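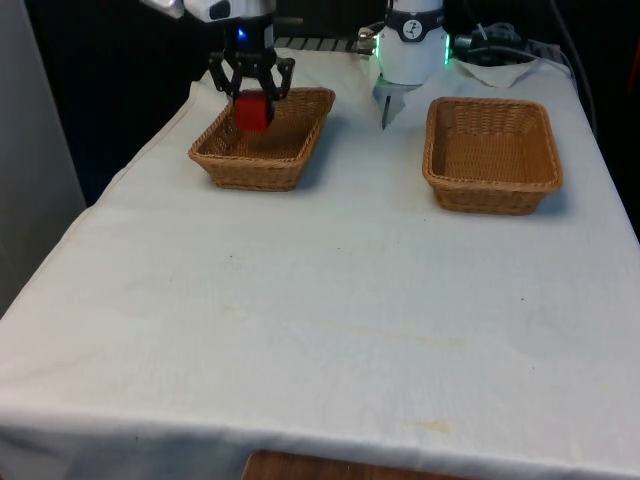 When our team started on the Kedow project in November, the site we were handed had a single contact form with 458 lines of script behind it, and most of what went wrong for visitors went wrong there. Kedow is the booking site for a small chain of craft studios, and people use the form to ask for a class, change a class, or tell the studio something has gone missing. All of that went to one inbox. We wanted to sort it before anyone had to read it, and the form had to choose between "bookings" and "everything else."

Our first version asked the visitor to pick a subject from a menu with 13 choices. We were quite proud of it (Yuto Kamata wrote the menu and I wrote the labels), but when we went back through the messages we could see how often people had taken the first choice on the list and gone straight on to typing. Yuto's idea was to get rid of the menu and put two large buttons at the top of the page, and only show the fields that belonged to whichever button was pressed. I wasn't sure about it, mostly because I had grown fond of my labels, but we built it over a long evening and I came around.

The old messages were a big help in testing. The studios let us have 1156 of them with names and addresses taken out, and we ran every one through the new sorting rules on a test copy of the site. Messages that mentioned both a class and a lost item gave us the most trouble. In the end we let the button decide and used the wording of the message only as a backup, for when somebody came in from an old link and skipped the buttons.

Hosting was a story of its own. We began on Indmont, where the test copy kept going to sleep between visits, and then moved to Ikard, which stayed awake but needed a different setup for outgoing mail. That cost us most of a week. If another group takes this on, please set up the mail first and the pretty parts later. We did it the other way around and had a lovely form that sent its messages nowhere.

There are things we would still like to fix. On narrow phones the two buttons stack, and the second one slips under the keyboard if the visitor has already tapped a field. The error text is too pale on the gray background. We also never finished the Vītola theme, so the colors on the form don't quite match the rest of the pages, and the date picker still opens on the wrong month for anyone booking near the end of the year.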